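Hestness Cold Beverage Dispenser with Drip Tray

Vollo Catering Supply, Deltville

Print this page | E-mail to a friend
Share (2)

The Hestness is a tabletop dispenser for iced tea, cold coffee, water and juice. It is sold as a single unit, and most customers buy two or more and stand them side by side on a buffet or breakfast counter. Each one comes with its own stainless steel drip tray, so you can add a unit later without changing the ones you have.

The container lifts off the base for filling and washing. We stock it with a clear container as standard. The base is chrome finished, wide at the foot and narrow at the neck, and it raises the tap high enough for an ordinary tumbler. Tall sports bottles will not fit under it.

The tap has a black loop handle. Pull it toward you to pour and let go to stop. The spout points straight down over the drip grate. If the flow slows during service, check for fruit pulp or tea leaves before you take anything apart. Whole fruit slices are fine in water, but strain juices with a lot of pulp first.

What comes in the box

Container and lid
Chrome base
Tap with black handle, fitted
Stainless steel tray with raised edges
Slotted drip grate
2 spare tap washers

Setting up

Put the tray on a level surface and set the base in it so that the tap is over the grate. Leave the container off until the base is where you want it. Hand tighten the nut behind the tap, fill the container with a little water and look for drips before you fill it the rest of the way. A quarter turn usually fixes a drip. Do not use a wrench - the nut can crack.

When several units are in a row, keep the trays close together so the line looks even, but leave enough room to lift each tray out. We suggest putting the darker drinks at one end and water next to them. Guests who want to water down a strong iced coffee tend to reach for the next tap over.

Tea or coffee and water on the Hestness, with a ribbed glass cup:
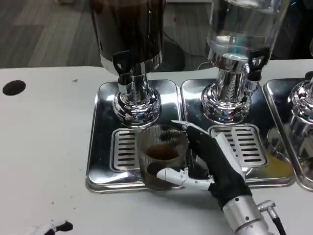
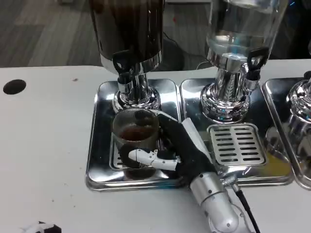
Cleaning

Empty the container at the end of each day. Wash the container, lid and grate in warm soapy water and rinse well. The tray can go in a dishwasher. The base should be wiped with a soft damp cloth and dried right away to keep water spots off the chrome. Scouring pads and bleach will dull the finish.

Tea leaves a brown film if it stands overnight. Fill the container with warm water and a spoonful of baking soda, leave it for an hour, then run some of it out through the tap before rinsing. The tap comes apart by hand for a more thorough cleaning. Put the washer back with the flat side toward the container.

Not for hot drinks. Let brewed tea and coffee cool fully before filling.

Ordering

Order number 571. Spare taps, washers, lids and grates are kept in stock and can be ordered separately. The Ghoneim drink labels, which hang around the neck of the base, also fit this model.

Units can be picked up at the Deltville counter or shipped. Returns are accepted on unused units in the original box.

Page updated June 20, 2024
1,127 views | 2 comments
Print | E-mail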